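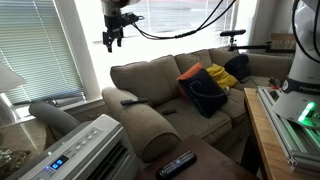
Figure 4. Remote controls on a sofa armrest, a seat cushion and a side table, Burau living room.

4.2 Where the remotes end up

I went into this part of the study thinking it would be the dull part. We had the furniture plans, we had the interviews, and I figured the remote controls would fill a short paragraph between lighting and storage. Then I started going through the room records and ended up spending most of October on them (Paavo Suominen, who shared the coding with me, will tell you I talked about little else).

Let me start with what we mean by a resting place. A remote has a resting place if it's lying somewhere it could be picked up without moving another object or opening anything. Drawers don't count, and neither does the bottom of a basket. We recorded 177 remotes with a resting place across 29 living rooms, and we marked each one by the surface under it: table, arm, seat, floor, shelf, sill, or other. "Other" got a lot of use in the first week and much less after that, when we sat down and agreed that a footstool is a table if it has a tray on it and a seat if it doesn't.

Figure 4 is a good one to have in front of you for this, and I keep coming back to it. The TV remote is up on top of the rounded armrest, a smaller one is partly tucked into the seat fabric a little way along, and the third, the one with all the buttons, lies at an angle on the dark wood side table. So that's arm, seat and table, all within reach of the same end of one sofa! Under our scheme those are three separate records. A person sitting at that end would, I think, call them all "next to me," and that gap between our categories and how people talk about their own furniture is something I'll get back to below.

The arm turned out to be the category we argued over. Paavo wanted to fold it into the seat, on the grounds that an armrest is part of a sofa and a remote on it is one elbow away from being on the cushion. I wanted it kept apart. In the interviews (32 people, some from the same household) people talked about the arm as somewhere you put a thing on purpose. They used words like "parked" and "left out" for it. When they talked about the seat, the words were "lost," "fell," "went down the side." One woman told us her sofa "eats them," and she said it with real affection. So we kept the arm separate, and I'm glad we did, although I'll admit that a record can't tell you whether a remote on a seat was dropped there or set down there. All we have is where it was when we looked.

Small remotes gave us extra trouble. The short ones, the kind that come with a fan or a speaker, sink into soft upholstery in a way the long ones don't, and at first we were coding some of them as not visible at all. We settled on a simple rule, which was that if you could see any part of it, it went in. The small one in Figure 4 would have gone in under either version, but plenty of others wouldn't have, and I went back and redid the first batch from the start. It was two long evenings of work and it moved a handful of records from "hidden" to "seat."

Then there are pillows. I hadn't planned on saying anything about pillows, but they matter here because they take up the seat. In the Burau room the black, orange, yellow and navy ones are bunched from near the middle of the sofa toward the right, and the remotes are all at the other end. I wouldn't build a theory on one sofa. Still, it's the sort of arrangement that came up in conversation over and over: one end for sitting, one end for the stuff you push out of the way when company comes. Srisuk calls these the "working end" and the "dressed end" in her notes for our pilot, and I've borrowed the words ever since.

Appliances that have their own controls on top make another muddle. There's a portable air conditioner in the lower corner of Figure 4, reading 69, with five round buttons on its top panel, close enough to the sofa that you could imagine skipping a remote for it altogether. We asked people about this in general terms. Most said that if they had to lean for it they'd sooner use a remote, and if the remote was missing they'd sooner stay warm. I have no statistics on this and don't intend to get any, but I believed them.
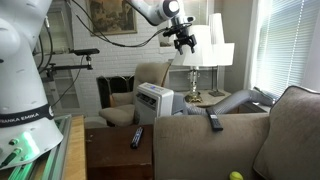

What people count as the front of a living room is a harder question, and it affects how we read the positions of the remotes. We had assumed, going in, that the front was wherever the television was, and that every seat would be arranged to face it. Arwel Dafis, who drew the floor plans, pushed back on that early. He pointed out that older rooms often come with a front already built in, and that the furniture has to negotiate with it. The Burau room has a fireplace set into a white painted brick wall, with a gold-framed painting hung high over it, and an armchair that partly hides the opening. To my eye that wall still reads as the front of something, even with a chair across part of it. So when we logged the distance from each remote to the front of the room, we ended up logging it twice, once to the screen and once to whatever Arwel had marked as the fixed feature on his plan. In rooms with no fixed feature the second field was left blank.

I said I'd come back to "next to me." After the Dirby pilot we added a question to the interview sheet asking people to point, from where they usually sat, at everything they considered within reach. We'd expected an arm's length or so. What we got was lopsided. People reached further toward a table than toward a cushion, and several of them included things they'd need to stand up for, on the reasoning that they'd be getting up at some point anyway. Those answers are coded as given, and the reach distances in section 4.3 use the person's own pointing wherever we have it and the plan measurement where we don't.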